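Frequently Asked Questions About Asking for a Case File

Welcome, and thank you for stopping by. The Drullura Court Help Desk gets a good many letters and calls every week from people who need to see the papers in a court case – sometimes their own, sometimes a relative's, sometimes one they read about and can't stop thinking about. We've gathered the questions we hear most and tried to answer them the way we would if you were sitting across the desk from us. Please remember that we are not your lawyers, and nothing on this page is legal advice.

Who can look at a case file?

For most civil cases in the Skuvlow district, anybody can. You don't have to be a party, and you don't have to tell the clerk why you're interested (people often come in with a whole speech prepared, bless them, and it really isn't needed). Criminal files are open too once charges have been filed, although some pages in them may be held back. Family, juvenile and adoption files follow their own rules, and for those you'll usually have to show that you are a party or that a judge has given you permission.

What do I need to bring?

A photo ID and the case number, if you have it. If you don't have the case number, the full names of the parties will do very nicely, along with the year the case was filed. A middle name or a former married name is a wonderful help with the older files, which were indexed by hand and not always by somebody with a light touch on the spelling.

How much does it cost?

Looking at a file in the reading room is free. Plain copies are charged by the page, and the first 15 pages are on the house. Certified copies, the kind with the raised seal that a bank or a passport office will want, cost more, and the price is posted at the window. If you can't afford the copies, ask for the fee waiver form. It is one page long, and there's no shame at all in using it!

How long will it take?

If the file is stored in the building, you can usually read it the same morning, provided you get your slip in before 11 a.m. Files that have gone out to the Gundemitz storage building take longer, and the clerk will call you when yours has come back. Please do wait for that call before you drive in. We've had folks come from the far end of the county twice in one week for nothing, and it hurts us to see it.

Very large files are brought up in parts. One land dispute we helped with last February ran to 64 boxes, and the reader worked through them 3 at a time with the patience of a saint. 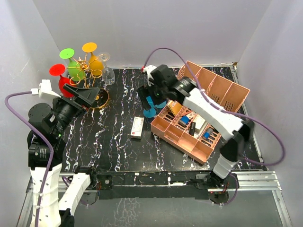
Why are parts of my copy blacked out?

Those are called redactions. Social Security numbers, bank account numbers, the names of children and the home addresses of certain witnesses are covered before a copy leaves the office. Sometimes a judge has ordered more than that to be covered, and in that case there should be an order in the file saying so. You're entitled to ask the clerk which order it was, and then to read the order itself.

What does it mean when a case is sealed?

A sealed file can't be shown to the public at all, and in some cases the clerk can't even confirm that it exists. You can ask the court to unseal it by filing a motion. The judge will weigh your reasons against the reasons it was closed in the first place, and the parties will get a chance to object. These motions are hard to win without help, so we'd gently suggest talking to a lawyer first – the county referral line will set you up with a short first meeting at a reduced rate.

Can I get the police report from the same office?

No, and this trips up nearly everyone. Police reports belong to the police department until one of the parties files them with the court. If the case is still under investigation, the department may turn you down for now. Ask for the refusal in writing, keep the letter somewhere safe, and try again when the case has closed.

My request was refused. What can I do?

Start by asking the clerk for the reason, politely, and write down what you're told. If it doesn't sound right, you can send a written appeal to the records supervisor, Eirlys Prydderch, at the main courthouse address. Keep it to 200 words or so if you can manage it. Include the case number, the date you asked and a copy of your original slip. Should the answer still be no, the letter you get back will explain how to take the matter to a judge.

Can somebody else pick up my copies?

Yes, as long as you've signed the pickup line on your slip and written the other person's name clearly beside it. They'll need to show their own ID at the window.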